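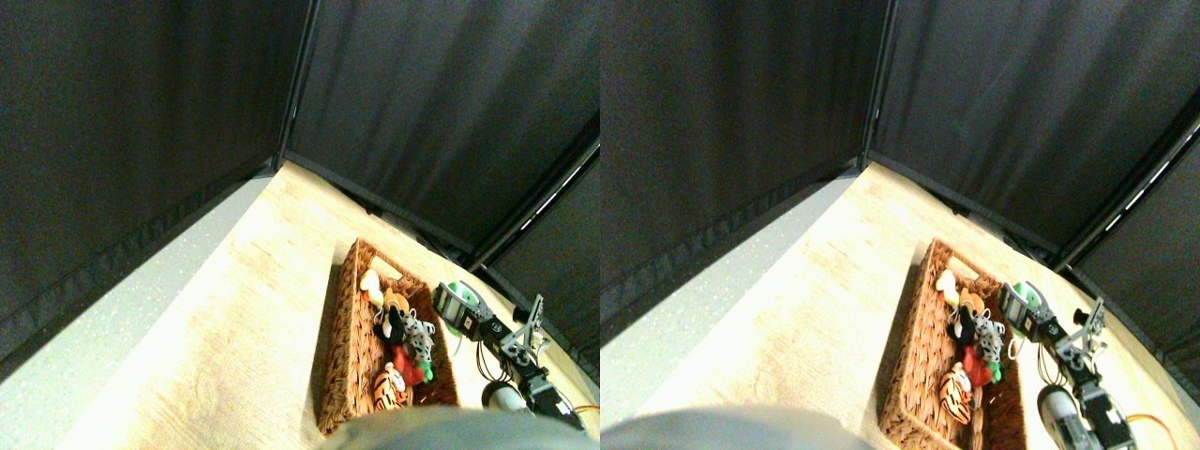

*Wicker basket, soft toys, black backdrop.*

I have a weakness for books about punctuation and old grammars, and an even bigger one for writing in the margins of them, so when my sister gave me Jannik Kettler's *The Comma Cupboard* in January I promised myself I'd read it with a pencil in my hand and not rush. I finished it last night (5/18/18, for anyone who keeps a reading log as badly as I do) and I have opinions!

It's a small hardback from Sullard, nicely bound, with paper that takes pencil well and doesn't show through on the other side. There are 12 chapters, and each one takes a single mark or a single quarrel and follows it back through the letters and schoolbooks where it first caused trouble. Kettler is very good company. He writes the way a favourite teacher talks when the lesson has ended and you've stayed behind to ask one more thing, and he's not at all bothered about telling you off. I've read enough grammar books that treat me like a vandal, so this was lovely.

The chapter I keep going back to is the one on an 1814 letter-writing manual by a schoolmaster called Kröger, who was so worried about the semicolon that he gave his pupils a ration of them. Four to a page, and a fine for any more! Kettler prints some of the pupils' letters and you can watch them running out near the bottom, with great long sentences held together by hope and the odd dash. I laughed out loud on the bus. I also went home and looked at my own emails, and I'd have owed that man a fortune.

Now for the grumbles. Chapter 8, on brackets, is far too short (I use a lot of brackets, as you'll have noticed, and wanted my money's worth). The hyphen chapter goes the other way and spends pages on a row between two printing houses, Bavex and Rosico, who couldn't agree on how to break a word at the end of a line. I can see that Kettler loves this stuff and has clearly lived in the archives for it, but I skipped a fair bit and went off to make toast. The index is poor as well. I wanted to find a bit on apostrophes in shop signs that I'd enjoyed, and ended up flicking through the whole book for it. It was in the chapter on full stops.

Would it help you if you've got essays to write? A little. There's a short list of rules at the back, sensible and easy to follow, and I've already copied the one on colons on to a card for my desk. For exams or a dissertation I'd still want a proper style guide next to me.

I'd say borrow it first if you only want the rules, and buy it if you like the stories. Mine's full of pencil now, so I can't lend it to anyone, and my sister has already asked twice.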